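Home > Stories > Short Fiction
Print this page | E-mail this story to a friend

The Keyboards

When Defne Sezer's aunt closed the typing school on Mutham Street, she left behind a good many chairs, a kettle with no lid, and a carton of little keyboards in colors you would sooner expect on a tray of after-dinner mints. Defne took the carton. She had no plan for it at all, but she had learned to type under that roof (badly, with her tongue between her teeth), and she couldn't bear to see it go out with the chairs.

It was May by then, and her friend Hülya Ağca had a table she was proud of, with a covering of vines and small leaves and flowers no bigger than a lentil. "Bring them over," Hülya said on the telephone. "We'll lay them out and see which ones to keep." So Defne carried the carton up the hill, stopping twice to change arms, and they began with the pink and the yellow.

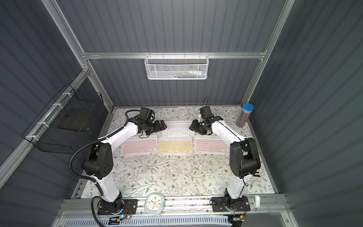
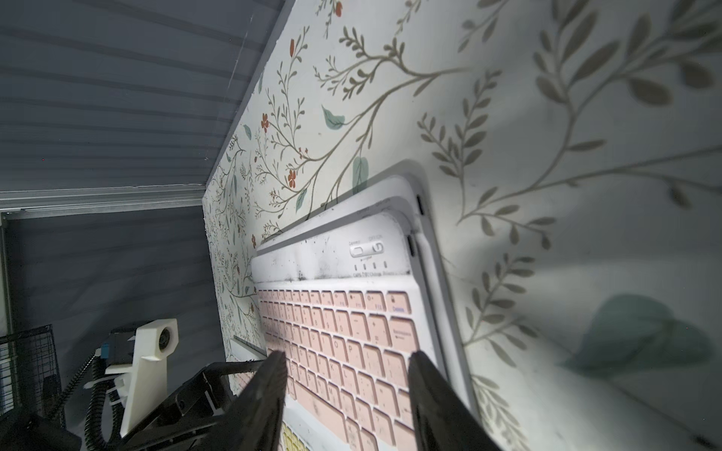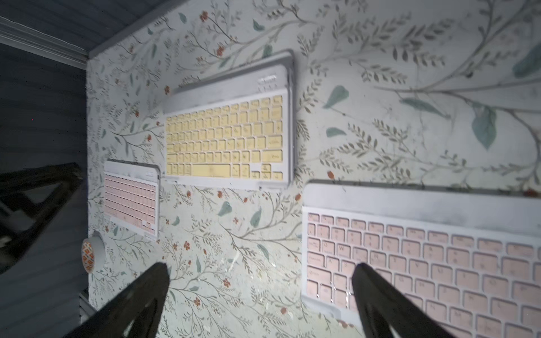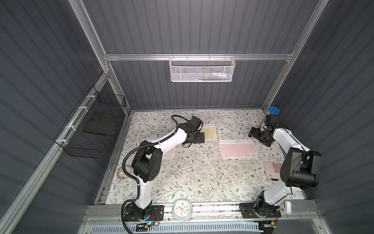
Hülya was for keeping the yellow. She said it was the color of her mother's kitchen in Dollano, where there had been 52 steps up from the road and always something in the oven at the end of them. Defne leaned toward the pink, and then felt disloyal to the yellow, and then said she might have a cup of tea before she decided anything.

"Your aunt would have chosen by now," said Hülya.

"My aunt chose everything in 10 seconds," said Defne. "She chose my uncle that way."

They both laughed at that - it was quite true, and he had been a very good choice - and the tea went on until the light moved off the table. Defne talked about the old classroom and the way it sounded at four o'clock, with 20 girls all racing for the end of the same line, and her aunt walking up and down between them in her soft shoes, saying "wrists, ladies, wrists" to no one in particular.

In the end she left the yellow one with Hülya and took a pink one home under her coat. She set it on the windowsill beside the geranium, put her fingers where she had been taught to put them, and wrote her aunt a long letter that evening, mistakes and all.

Filed under: Fiction, Family & Friends, Reader Favorites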